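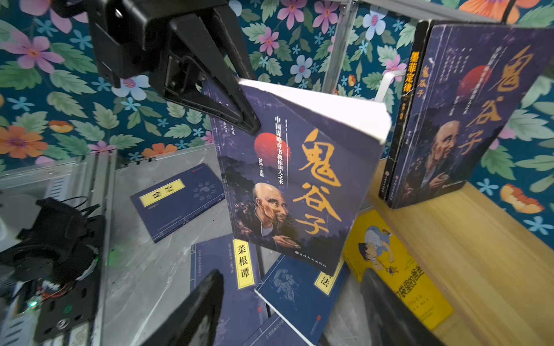
4. Setting Up the Two-Arm Book Handling Task

4.1 Purpose of this section

This section explains how to configure the Fatis control software so that two arms can pick up, hold and shelve printed books. It applies to the Fatis planner running on a Valthorpe two-arm cell with one wrist camera per arm. Operators should complete Section 3 (Arm Calibration) before proceeding.

The default settings supplied with Fatis are intended for rigid boxes. They are not suitable for paperbacks, which bend under load and can open while being carried.

4.2 Before you begin

Confirm that:

- both arms report READY in the Status panel;
- the wrist cameras are assigned to the correct arms;
- the shelf and the platform have been entered as fixed surfaces in the cell model;
- the emergency stop is within reach of the operator.

CAUTION: Keep hands out of the shared workspace whenever the planner is in Armed mode. Either arm may move without warning.

4.3 Loading the cover library

The perception module identifies a book by comparing its front cover or spine with stored reference images.

1. Open Perception > Libraries and select New.
2. Import one front cover image and one spine image for each title.
3. Enter the title exactly as printed. The text reader accepts Chinese characters set vertically or horizontally. For example, 鬼谷子 and 菜根谭 should be entered in characters and not in romanized form.
4. Set Minimum Feature Matches to 46.
5. Select Build. The library may hold up to 200 titles.

NOTE: Where two copies of one title are present in the cell, the library returns the same title for both. Turn on Instance Tracking so that a copy in the gripper is kept apart from a copy on the shelf. If this setting is off, the planner may treat the shelved copy as the target and stop with error "Target moved."

NOTE: Covers that share a background color can be confused when they overlap. For a group of similar blue covers, draw a Priority Region over the title label of each reference image.

4.4 Setting the grip

1. Open Control > Grip Profiles and copy the profile named Paperback.
2. Set Holding Force to 6 newtons for both arms.
3. Set Closing Speed to 25 percent.
4. Leave Slip Response at Hold. The Tighten option can crease a cover.
5. Save the profile under a new name and assign it to each arm.

4.5 Defining shared contact

By default, the planner treats contact between one arm and an object held by the other as a collision. This rule must be relaxed before the second arm can steady or receive a book.

1. Open Planning > Contact Rules.
2. Under Held Object, change Other Arm from Forbid to Allow at Edge.
3. Mark the upper edge and both upper corners of the book model as permitted contact areas.
4. Leave Gripper to Gripper set to Forbid.
5. Select Check Rules and correct any item shown in red.

CAUTION: Do not select Allow All. This setting removes the distance check between the two grippers and may result in damage to the fingers or wrist cameras.

During shared contact, one gripper may block part of the other arm's camera view. The tracker continues from the last clear estimate and shows the book outline in amber. If the outline remains amber after the second arm has withdrawn, pause the task and select Relocate.

4.6 Test run

1. Set the planner to Step mode.
2. Place a single book on the platform with its front cover facing up.
3. Select Run and approve each movement as it is displayed.
4. At the shared contact step, compare the modeled book angle with the live view. If the two differ visibly, cancel the step and repeat Section 3.
5. Repeat the test with overlapping books before changing to Continuous mode.

Log files from the test run are stored under Tasks > History. When reporting a fault to Dewulf support, attach the log and the exported grip profile.

Section prepared by Thijs Timmermans. Reviewed by Vusumuzi Shabalala, Stesirdale site. Contact rules revised in February.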